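4. Setting up your first sourdough starter jar

If you've come straight from section 3, your Nurkstead crock is washed and dry and the lid ring is sitting the right way up (flat side down, and yes, I got it wrong for months). Now we get to the fun part! I wrote this section at my own kitchen counter with flour on the keyboard, so bear with me if I wander a bit.

You'll need the crock, the long spoon, a kitchen scale, whole wheat flour, and water that doesn't smell of chlorine. If your tap water does smell, leave a pitcher out overnight with no lid on it.

4.1 First mix

1. Put the empty crock on the scale and write down its weight on the paper tag. You'll want that number later, when the crock is full and you can't remember how much of it is starter.

2. Zero the scale, then add equal weights of flour and water. I use two heaping spoons of flour and then match it with water on the scale.

3. Stir until you can't find any dry pockets. Get right into the bottom corner, where flour likes to hide.

4. Scrape down the sides, set the lid on loosely, and slide the rubber band to the level of the mix.

Caution: Don't clamp the lid. The mix gives off gas as it wakes up, and a clamped crock can crack or spit all over your shelf.

4.2 Finding it a spot

Starters like a steady, gently warm place, out of the sun. On top of the fridge works for lots of people. Mine lives at the back of the counter, well away from the stove. In May I can leave it pretty much anywhere, but in winter I move it into the oven with only the light on (put a sticky note on the oven door, please!).

Whatever surface you pick, give it a wipe before and after each feeding. Dried starter sets like glue, and light-colored tops hold on to every little smudge and speck.

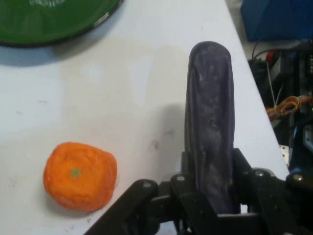 Fig. 4. White tabletop with a green plate in the corner.

If you do find a crusty patch, lay a damp cloth over it for 10 minutes and it should lift off. Skip the scouring pad, especially on painted or coated tops.

4.3 Daily feeding

1. Spoon out half of the starter. It feels wasteful, I know. Section 7 has my friend Vesna Vasić's pancake recipe, and once you've had those you'll stop minding.

2. Add fresh flour and water, equal weights again, and stir.

3. Move the rubber band to the new level.

4. Check it at the same time each day. I do mine at 7 a.m. while the coffee drips.

Note: You may see a burst of bubbles early on and then a few days of nothing at all. Keep feeding it! That quiet stretch is normal and I've never had a batch skip it.

Caution: Pink or orange streaks, or anything fuzzy, mean the batch goes in the trash. Wash the crock in hot soapy water, let it dry, and start again from 4.1.

When the starter doubles between feedings and smells pleasantly sour, go on to section 5 and we'll bake the Hiltville loaf.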